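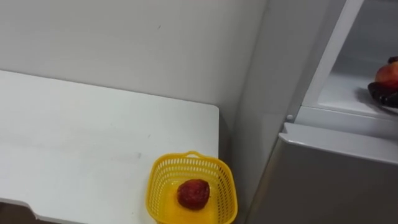 **Nutdale shared kitchen: progress report, March**
To: Jolene Whitelaw, Bajwa Fund

Jolene, you asked for a short one this time, so I have left out the history of the sink.

**Table.** The white table now stands against the wall beside the fridge, where the Cirkell plan always said it should go. It took us 2 tries to agree on which wall. The top has gray smudges and scuffs across the middle. I have priced a replacement and decided I like scuffs.

**Fruit storage.** Phase one calls for all loose fruit to live in baskets. The small yellow basket is in service at the corner of the table and holds one round red fruit. I would call the rollout measured. Its handle makes it easy to move to the fridge, a trip that even our slowest cooks should manage.

**Fridge.** Shelf labels are still on order from Besavham. Until they come, people are putting things where they feel like it, as they did before the grant.

**Money.** Of the $1,000 you gave us, $101 is left. I'd like to spend it on hooks and a second basket, if you don't think that's getting ahead of ourselves.

**Still open**

- Wall above the table: plain white, and 3 opinions on shelving
- Gap between table and fridge: needs a regular sweep, no takers yet
- Cleaning rota: drafted, unsigned

Please let me know about the hooks before the next order goes in.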